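Tresetti é um programa de coordenação bimanual para robôs com duas mãos de vários dedos, mantido pela Dallard. Recebe imagens da câmera da cabeça e leituras das juntas e devolve trajetórias para os dois braços. A primeira versão pública saiu em janeiro; a atual é a 2.
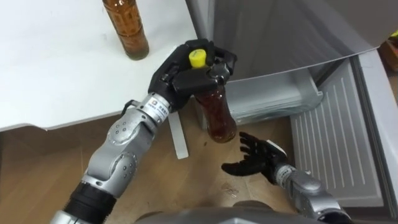
Leitura: 2 min

O planejador trata cada mão como um agente com estado próprio – livre, em aproximação, em contato ou em carga. Na tarefa da garrafa, uma mão sustenta o gargalo por cima e a outra se aproxima aberta, com a palma para cima. O contato da segunda mão só é liberado quando a pose estimada do objeto varia pouco ao longo de 14 ciclos seguidos.

A percepção usa o módulo Trình, escrito por Bình Từ. Líquidos escuros em plástico transparente ou âmbar geram profundidade ruidosa, e o módulo recorre ao contorno da tampa para fixar o eixo vertical da garrafa.
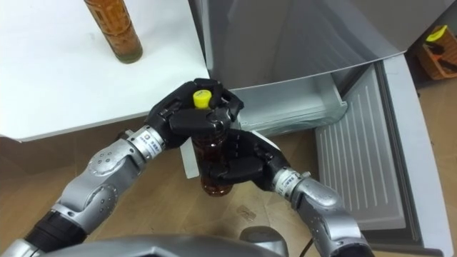

Com as duas mãos em contato, o controle passa a ser de impedância e a força interna é dividida entre elas. O limite padrão permite até 4 correções de pega por tentativa. A biblioteca Plostden, de Carol Parsons, grava os registros e reproduz tentativas em simulação; o repositório de testes reúne 137 delas.

Portas abertas de eletrodomésticos entram no mapa de colisão como superfícies fixas.

Última revisão: agosto de 2025 | Contato | Direitos reservados | Voltar ao topo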